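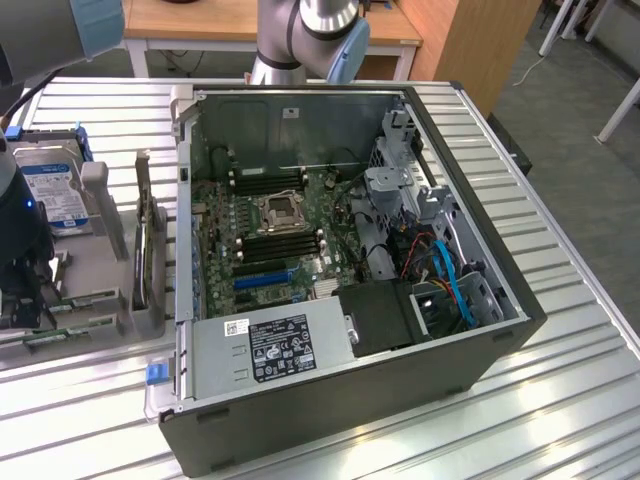 I've been on the Maddocks forum long enough to miss the old monthly chat thread, and I reckon scrapping it for badges and "streaks" was a mistake. You used to wander in and say what was on your bench, even if it was only a tower on its side with an empty CPU socket and no memory in the slots, and someone would ask how your week was going! Now we've got 1,073 members and most posts are one word long (usually "checking in").
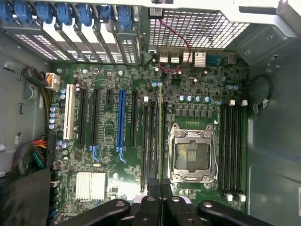 WUSTLOW, 29/07/2023

So my pitch for August is pretty simple: bring back one slow thread, no prizes, no colours beside your name. I'd take eight people having a proper natter over 200 collecting badges, any day of the week. I'll be in there with a cuppa either way.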